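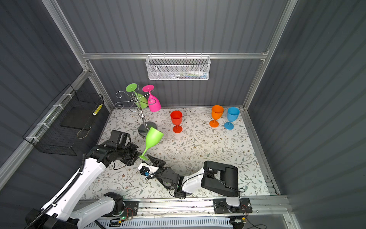 Who should bear the loss when a pallet arrives short and the delivery note was signed clean? The carrier should bear it in the first instance, unless it can show a count at collection that matches the count at delivery.

That is a minority view in the trade. The usual position is that a clean signature closes the matter, and most standard conditions are drafted on that footing. I think the drafting is wrong, and the Gellbridge depot figures show why. Of 98 shortage claims lodged there by shippers on the Pellham route, 81 were refused on the signature alone. In 15 of the refused claims the driver's own sheet recorded fewer cartons than the note did. The carrier held the evidence and was under no duty to look at it.

A signature on a delivery note records that a person was on the dock and took the goods in. It is poor evidence of quantity. A wrapped pallet cannot be counted from outside, and a driver with four more drops before noon will not wait while it is opened.

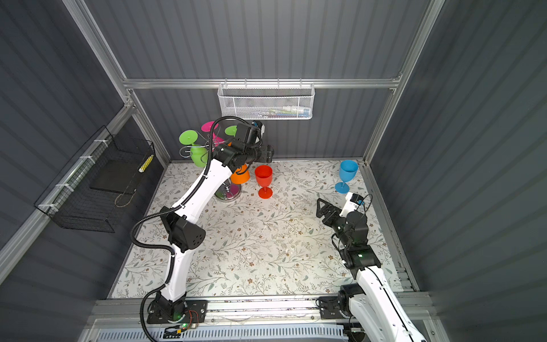
The objection is that shippers would then claim for everything. Some would. But the remedy for a weak claim is a proper test of it, and the papers needed for that test are the packing list, the weight at collection and the weight at delivery. Whitelaw, who run mostly part loads, already weigh at both ends. A pallet which leaves at one weight and arrives lighter has lost something in between, whatever the note says.

Cost is the better objection. A floor scale at each depot is not cheap, and small hauliers would feel it. Against that, the Wornudik terms allow three days for notice of concealed shortage, and one disputed consignment under them last July was valued at £1,957. The correspondence ran to five months before the claim was dropped.

I would keep the three days – they are short, but workable – and change only the burden of proof. Where weights were taken, the weights should govern. Where they were not, the carrier should not be able to rely on the signature.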